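Reading Cold Tracks: Aging and Following Sign on Frozen Ground

This page covers how to judge the age of tracks and follow a line of travel when there is little or no snow. It assumes you can already tell a canine print from a feline print and that you have permission to be on the land. The methods were worked out on the Larside tract, a block of mixed timber and creek bottom with hard winters and thin snow cover. They carry over to other cold country with small changes.

What you need

A six-inch ruler or a short tape
A flashlight with a narrow beam
A tracking stick with two rubber bands
A notebook and a pencil (pens quit in the cold)
Flagging tape, cut in short strips
A thermometer left outside overnight, preferably one that keeps the low

Step 1. Record the overnight weather

Write down the low temperature, the hour at which the ground froze, and any wind. The freeze hour matters most. A print pressed into mud before the freeze holds its shape all day and can look minutes old at noon. A print made after the freeze shows only as scuffs, broken frost or cracked puddle ice.

If you don't know when the ground froze, press a thumb into the same patch of mud every half hour on the evening before. The time at which the mud stops taking a thumbprint is close enough.

Step 2. Pick the ground

Walk the places that hold sign longest. North-facing banks, the shaded side of a road cut and the upper edge of a creek bar are the best of these. Skip leaf litter on the first pass. On the Larside tract the old logging road between the creek and the Fitzgerald gate gives more readable prints than all the timber around it.

Walk with the light in front of you and the track line between you and the sun. In the first two hours of daylight the shadows are long enough to show a shallow print. At midday use the flashlight, held low and to the side.

Step 3. Read the frost

Crouch and look at the floor of the print, then at its rim.

Frost on both the floor and the rim: the print was there before the frost formed.
No frost in the print, frost all around it: the print was made after the frost formed.
Crushed frost crystals, pressed flat and glassy: made after the frost, and by an animal with some weight.
Frost on the rim only: not reliable. Brush, an overhanging bank or moving air can all do this.

Ajith Kurup, who runs a trapline north of Nernlow, adds a check on puddle ice. If the broken pieces lift freely, the break is recent. If they have frozen back together, push on one with the stick and compare the new ice in the seams with the ice on an untouched puddle nearby. Thin seams mean a later crossing.

Step 4. Measure and mark

Measure the length and width of the clearest print, leaving out the claws. Measure the stride from the toe of one print to the toe of the next print on the same side. Set the rubber bands on the stick to match the stride. Take at least 3 strides before you set the bands, and use the middle value. A single stride over a log or a ditch will throw the stick off.

Tie flagging at the last certain print. Move it forward each time you confirm another. Do not walk on the line itself.

Step 5. Close the gaps

On hard ground the prints will quit. Put one band over the last certain print and swing the other end of the stick in a slow arc. The next print should fall near that arc. Look for a pressed leaf, a pebble knocked from its socket, or a dull patch in the frost.

If the arc gives nothing, go back to the flagging and circle it at 17 paces. Check every crossing of soft ground on the circle. If the first circle is blank, double the distance and walk it again. Two blank circles usually mean the animal turned back on its own line.

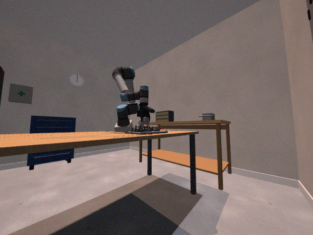

Step 6. Write it up the same day

Use one line per set of tracks. Put down the place, the species, the print size, the stride, the direction and your estimate of age, followed by the reason for the estimate. "Before midnight, frost on floor and rim" is a usable entry. "Old" is not.

Gintarė Baranauskienė keeps the track log for the Flakidon hunting club and has entered 356 lines in it. She asks members to write the age estimate before talking to anyone else who walked the same road.

Common mistakes

Aging by edges alone. Sharp edges last for days in frozen mud. Use the frost and the freeze hour first.

Measuring a melted print. A print that thaws and refreezes spreads outward. A bobcat can pass for something much larger after a couple of warm afternoons. Measure the flat floor of the print and ignore the slope.

Following too fast. If you have gone over 50 feet without a certain print, return to the flagging.

Summer practice

The stick work in Steps 4 and 5 can be practiced in July on a dusty road. Have a partner walk a dog on a long lead across mixed ground, wait an hour, then follow the line. The frost checks have to wait for cold weather.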